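**Zirkel closing the parts counter in December, what are people doing about hinges?**

**trirneteo_dan** wrote:

Called Zirkel this morning to order cabinet hinges and was told the parts counter closes for good in December. The showroom stays open. I have a kitchen from 1998 with the old 122 degree hinges and 3 of them are cracked at the cup. They offered me a whole new door set for $1,274. I only need the hinges. Has anybody found a replacement that fits the same holes?

**oldbrace** wrote:

Avram makes one that fits. You have to move the plate back a little or the door rubs. I did my whole kitchen and drilled new plate holes in every cabinet. Fill the old ones with a dowel and glue, not putty.

**Cornel Pop** wrote:

I disagree on the Avram. The cup is the right size but the arm is thinner and they sag on tall doors. I put them on a pantry door and had to readjust them twice the first winter. For short doors they are OK.

Buy up the originals while the counter is open. They were selling them in boxes of 40 when I went by. It's more than you need, but you can split a box with somebody here.

**oldbrace** wrote:

Mine have not sagged. How many did you put on the pantry door? A tall door needs four.

**Cornel Pop** wrote:

Three. The original had three and held for twenty years, so I don't see why the replacement should need more.

**mkell** wrote:

I'd take part of a box if Dan is buying. Also have the same kitchen, different color.

Separate question while the old kitchen people are here. What do you clean white surfaces with? I have one in the back room that needs it and dish soap isn't enough. 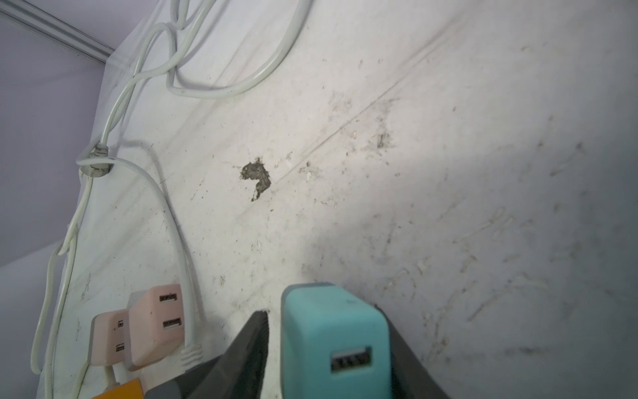 *White surface, brown stain near the middle. Cables still have to be moved.*

I'd like to get the gray smudges off too. I don't want to make the scratches worse.

**trirneteo_dan** wrote:

Baking soda paste on the brown part, but try it in a corner first. Scrape any crumbs off with a plastic card before you wet it.

**oldbrace** wrote:

Go easy with baking soda if it has any shine to it. It will dull it. I use Anent cream cleaner and a soft cloth. The scratches will stay whatever you use.

**mkell** wrote:

OK, corner first. I'll start with the cream.

**trirneteo_dan** wrote:

Back to the hinges. I called again and they will hold one box for me until closing time on Zirkel's side, which is 4:30. I need six including spares. mkell, how many do you want? Anyone else, send me a message before I drive over. I'm not mailing them, pickup only.

**Cornel Pop** wrote:

Put me down for eight. I'm taking the Avrams off the pantry.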